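Pulo open house, August. Quick notes before I forget it all

Got back late, typing this with my shoes still on. Sorry for the mess, will fix later (probably not).

So, Pulo. Small furniture and home goods place out past the rail yard, two floors, they open the doors to the public one afternoon in the summer. Free. You sign in at a folding table, get a sticker, go in whichever door is open. Parking was bad. Go before 2 if you go next year, by 3 the line was down the ramp.

Downstairs first. Cutting room, sewing room, a long hall with rolls of fabric up to the ceiling. Loud. The guy leading our group, Ezequiel Vidal, had one of those little headset mikes and you still could not hear him over the cutter. Got maybe half. The cutter goes through a stack of 80 layers in one pass, that part I heard, he said it twice. They turn out 658 headboard covers in a good week. Somebody asked about a bad week and he laughed and kept walking.

Padding table was my favorite. Two women stapling foam to boards, so fast. They do the scalloped tops by hand, no machine for the curve, you pull the fabric with one hand and staple with the other and if theres a wrinkle you start over. One of them let a kid try. Kid did fine. I asked for a turn and got a piece with a straight edge, fair enough.

Quilting machine was down. Waiting on a part. We looked at it for a bit anyway. They had finished bedspreads folded on a rack next to it, florals mostly, very dense prints, the kind my aunt had. Vidal says the dense ones outsell the plain ones and have for years. You were allowed to touch. Heavier than they look.

Water and cookies on the landing. Cookies gone by the time I got there.

Upstairs is the seconds shop plus two lines they carry from other makers. Skarnix does storage, boxes and benches and a shoe thing that folds flat. Bravo is lamps, skipped it. Prices on little handwritten cards, cash or card. I looked at a bench with a lid for way too long. 2,900 pesos, nice hinge, but too long for the wall I had in mind, I had measured before I left and then left the measurments on the fridge. Called home. Too long by a hand. Put it back.

Bought in the end: one bag of fabric scraps, one pillow form. The scraps are sold by the bag, no digging, you take the bag you get. Mine has a good piece of green velvet and a lot of brown.

Things I'd do different. Bring a tote, they run out of bags. Eat first, the truck outside (Sumo, noodles) had a long wait and then closed. Skip the video in the lobby, it's the same talk Vidal gives but with music. Wear something you dont mind getting lint on, I am covered.

If you have small kids, downstairs is fine, they rope off the cutter. Stairs are steep, no elevator that I saw. Bathroom by the loading dock, ask for the key.

One last thing, the paper talk. Right at the end, upstairs, a short demo on covering plain boxes to put at a bedside, maybe ten of us stayed. Pick a heavy paper, start from the back, crease the front edge with the side of your hand before you glue, and do not skimp on the bottom edge. She kept coming back to the bottom edge. Leave it short or dry and it lifts. I nodded like I knew this. A grid print is the hard one to start on, she said, every line shows you where you drifted, but it also tells you where the corner is, and on a rounded front edge it looks sharp, black lines on white bending straight down over the front. Bottom strip curls a little just above the floor, so yes, glue, more glue. Still like it next to a busy bed, maroon and pink flowers on the spread, a red padded headboard with the humps along the top same idea as the ones they staple downstairs. And the top is big enough to just drop stuff on, yellow cloth, blue knitted thing, little red and white ball, fine by me. Going to try a plain stripe on the next box. Demo sheet is supposed to go up on their site, will add the link if it does.
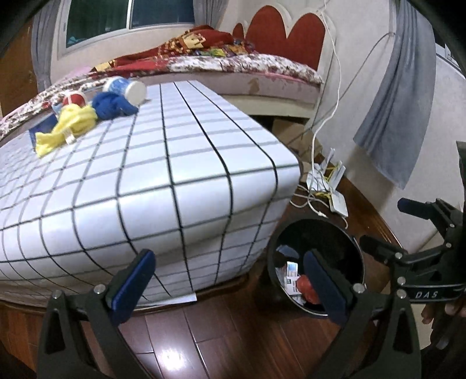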